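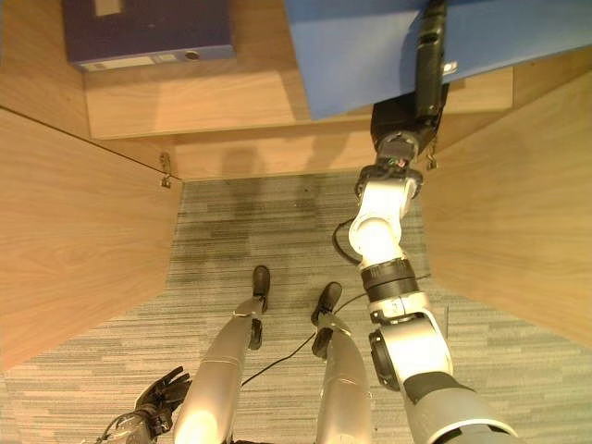

February 20, 2021
By Bakari Mutiso

I finished moving my household records to a new retention scheme last month. The old one was a single date-ordered pile, and finding anything older than a year meant reading most of it.

The first step was a full count. Total was 465 documents, not including receipts under five dollars, which I throw out on sight. Of these, 340 were either duplicates or statements I can still download. Those went to the shredder after I checked that the download worked. Finamix keeps statements online for the life of the account. Trelleo does not, so anything from them stays on paper.

What remains is sorted by the date it can be destroyed. Each group has a destroy-after month, always November, so that there is one purge a year. Utility bills get one year. Tax papers get seven. Deeds, birth certificates and the Okoth pension letters have no date and are never purged. 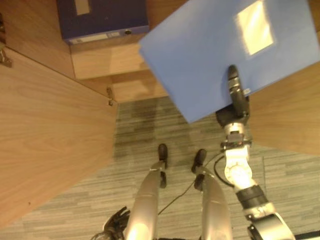
The index is a plain text file, one line per document: number, sender, issue date, destroy-after year. I tried a spreadsheet first and gave up on it when it kept rewriting the dates. Text sorts correctly if the year comes first, and grep finds a sender in less time than it takes to open the other program.

Scanning is done at 300 dpi, grayscale, one PDF per document. A full pass took roughly 90 minutes with the Ponda sheet feeder, including two jams caused by a staple I missed. The scans are backed up to a second drive that I keep at work.

One open problem is warranties. They expire on odd dates and some are tied to a receipt that fades. For now they are scanned twice, once at higher contrast, and filed under the year the item was bought.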